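Catalogue / Drying Equipment / Wall Rails / Rostdale 600

Products Spares Fitting Contact

The Rostdale 600 is a wall-mounted drying rail, 600 mm wide, with five fixed bars. Load limit: 5 kg.
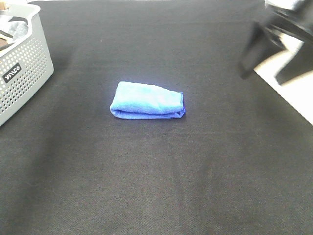 Projection from the wall is 185 mm. Brackets are steel, supplied with screws for masonry.
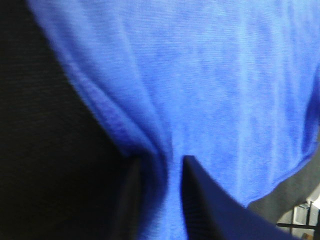

Bars lift out for cleaning. Order spares under code 1826. 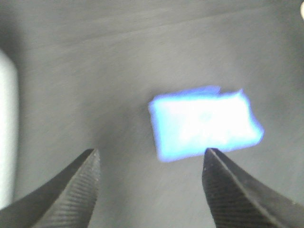

Mount the rail level. Leave a clear gap beneath the lowest bar. Small pieces, such as a blue-white one laid flat on grey, can go on the Sandgate shelf.

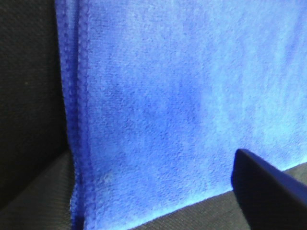

Finish: white or grey. Not for outdoor use.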